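Workshop > Teaching by hand and remote > Cloth and soft things

We use cookies to remember your login and to count visits. By continuing to read the forum you accept this.

Folding twill: my demonstrations are good, the robot's are not

Posted by bielecka_t in December

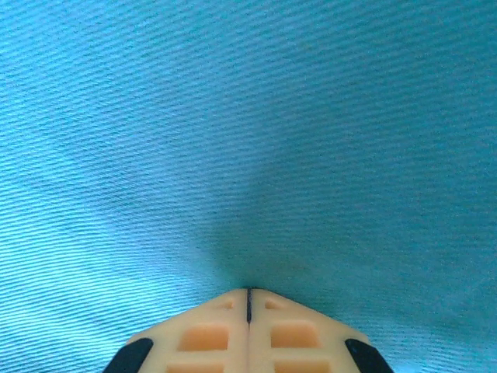 Wrist camera view, fingers closed, blue twill.

Hello all. I am Tadeusz Bielecka, some of you know me from the thread about drawer handles. English is my third language, so please ask if something is not clear.

I teach the arm to take a piece of cotton twill near the middle, lift it, and lay it over itself one time. I drive it by remote with the small leader arm, my left hand on the pedal for the gripper. The programme which records and trains is Pumier, the version before the newest one. I have only the wrist camera, no camera from above.

With my own hand on the leader I can do the fold almost every time. After training, the arm goes down in the correct place, closes, and goes up with nothing in the fingers. Or it takes a very small pinch which slips out. I recorded on two evenings, and on the second evening I added more demonstrations, but it did not become better. It became a bit more sure of itself in the wrong thing.

My question: is it my way of showing, or do I need a second camera?

----

wullar_bench wrote:

Second camera. With the fingers in the cloth like that you have blue on every side of them and no table, no hem, no corner. The policy cannot know how high it is. I had the same with tea towels, and I lost a month before I put a camera on a post beside the table.

----

Cameron Gillies wrote:

I don't agree with wullar_bench, or not yet. There is a good deal in that view. Look at the ridges of the weave, how they bend in towards the tip, and the dark fold just in front of it. If the fingers were hanging over the cloth I would not expect the lines to gather to one point so. This is information about contact, and a post camera will mostly show you the back of the gripper.

I would first ask how you close. Do you push down and then close, or close while you are still going down?

----

bielecka_t wrote:

Cameron, I had to watch my own recordings to answer. Sometimes the one, sometimes the other! On the first evening I went down, waited, then closed. On the second evening I was faster and I closed during the going down. I did not notice that I changed.

----

Cameron Gillies wrote:

Then you have two teachers in one set, and they are both you. Take only one style and throw the other away. It hurts, I know.

----

pongsiri wrote:

Agree with the two teachers. But I want to say something about the waiting too. When a person drives by remote he waits because he is looking. In the recording there is then a long piece where nothing moves, and the arm learns that near the cloth the right thing is to do nothing. Mine stood over a pillowcase until I switched it off. So if you keep the first evening, cut the pauses or record again without them.

Also, open the fingers wider before you touch. If they come down nearly closed they only push a dent, and the cloth goes around them on both sides. A dent is not a grasp.

----

wullar_bench wrote:

All right, but how shall he see the difference between a dent and a grasp from the wrist? In his picture the fingers are together with a thin dark gap, and the cloth lies tight on the left slope and on the right slope. Is there cloth in the gap or not? I cannot tell. If I cannot tell, the network will also have a hard time.

----

bielecka_t wrote:

I cannot tell either from this one, I must admit. When I drive, I look at the real cloth over the top of the arm, with my eyes. I don't look at the camera picture at all.

----

stolletstead_liv wrote:

Tadeusz, this last sentence is your answer, I think. You are using information which the arm does not have. In our group at Stolletstead we have a rule that the person who demonstrates must sit with the back to the table and see only the screen. The first day is terrible. Everybody drops everything. But if you cannot do the fold from the camera picture, you should not expect it from the arm.

And try what happens if you lift by a very small amount after closing, then stop the going up for a moment and look. If you have cloth, it should move together with the fingers. We put this small lift in each demonstration.

----

pongsiri wrote:

A stop again? I just told him to cut the pauses.

----

stolletstead_liv wrote:

A slow lift, then. Not standing still. You are right, I wrote it badly.

----

Cameron Gillies wrote:

What about taking the arm by hand and leading it, without the remote? For cloth I prefer this. You feel in your wrist when the fingers push on the table, and with a leader arm without force you feel nothing.

----

bielecka_t wrote:

I tried it in the beginning. My joints are stiff, and my hand was always in the camera picture. For the drawer it was not a big problem, but here the hand covers half of the cloth.

So my plan is: turn the chair, screen only. One style of closing, fingers open wide before touching. Slow small lift. I will record 10 and train only on these, before I buy anything.

----

wullar_bench wrote:

10 is too few for cloth, it never lies the same way two times. But good for a test. I still say you will buy the camera.

----

bielecka_t wrote:

Small report. With the chair turned I threw away 8 attempts before I had the first good one. It is very difficult to judge the height, here wullar_bench is right. What helps me is the shade in the fold in front of the tip, I now wait to see it become dark before I close.

The trained arm took the cloth 6 times, and 2 times of these the fold was also correct. The other times it lost the cloth when it moved sideways. Before this it took nothing, so I am content for one evening.

Now I don't know if the sideways part is too fast in my demonstrations or if the pinch is too small. Liv, how much cloth do you take between the fingers?

----

stolletstead_liv wrote:

More than feels nice. I will look tomorrow at our recordings and write you the settings we use for the speed.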